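Workshop > Tips > Teaching by hand

Quick tips for showing a robot a kitchen job with hand-held grippers

Posted by Bevan Paewai, 17 Sep 2022
14 shares | 6 comments

Notes from the bench, tidied up a bit. Mostly for new people on the Platska job (putting food containers on and off a wire shelf) but most of it works for any small chore. Skip what you know.

Before you start

Clear the table of anything that isn't in the task. Phone, tape, coffee. If it's in view the robot gets to learn it too.

Work out your start pose and your end pose. Say them out loud to whoever is logging. Start: jaws open, both in view, nothing touching. End: same thing. People forget the end one all the time.

Squeeze each trigger all the way a few times before the first take. If it sticks, stop and swap. Don't "work around it".

Sleeves down, plain dark ones if you have them. Shaohua Lei keeps a spare pair of black sleeves on the hook by the door, put them back. 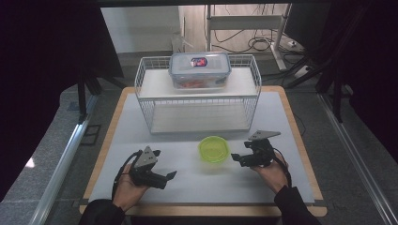 Container up on the shelf, bowl out front, a gripper in each hand.

Picking things up

Latching lids are a pain. Grab the box by the body, low down, never by a tab. A tab will flex and let go and now you have a bad take and maybe lunch on the floor.

Come in level. If you come in tilted the box tips and you end up correcting with your wrist, and a wrist correction is hard to copy on an arm that doesn't bend like yours.

Two-handed lifts: get both jaws close, pause, then close both together. Count it in your head. One side first and the box skids.

Go slower than feels normal but dont crawl. Otis Achterberg's rule is the speed you'd use carrying soup. Good rule.

Wire shelves catch corners. Lift higher than you think, then across, then down. Three separate moves when you're learning, blend them later.

Small bowls: pinch the rim, one finger in, one out. Not too hard, thin plastic folds up on you.

Cables

Let them hang with a bit of slack and check they can't hook the shelf. Cable across the wrist is OK. Cable between the jaws is not, redo it.

If you feel a tug, stop the take. Don't yank. 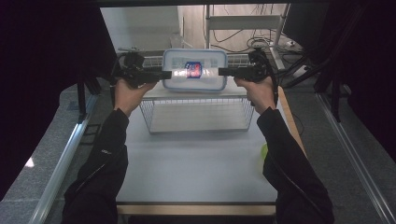
Throwing takes away

Be tough here. Dropped it? Toss it. Bumped the shelf so it moved? Toss it, put the shelf back on its marks. Little wobble but you recovered cleanly? Keep it, and write "recover" in the log. Ľudovít wants those kept separate, they're useful later on.

We did 1,000 takes for the Mesia round and the best sessions were the short ones. I do sets of 10, then put the grippers down and shake my hands out. After 4 sets, swap with somebody. Tired hands get sloppy and you won't notice, the logs will.

Change things a little between takes. Box an inch left, turned a bit, bowl on the other side. Same spot every time and the robot only knows that spot.

Remote control instead?

We still use the remote rig for heavy stuff and hot stuff. It's slower, roughly 2 times as long per take for me, and you lose the feel of the grip. For a plastic box I'd go by hand every time. For a pot on a burner, remote.

If you do go remote, drop the speed setting first, then have a second person by the stop button. Every session, even the easy ones.

Cleaning up

Wipe the gripper fingers with a damp cloth, no spray. Grease off a lid makes them slip the next day. Coil cables loose, over-under, and hang them, don't wind them round the handle. Empty the food boxes before you leave!! We had one sit all of last October and I am not opening another like that.

More to come on drawers and lids when I get time. Chenxi Peng has a good trick for peeling open latches one handed but I havent got it to work yet.

Related
Labeling takes so other people can find them
Keeping gripper fingers from slipping
Folding towels: notes from the Kurtuluş bench
Setting up a second table at Clivuvgate
Stop buttons, where to put them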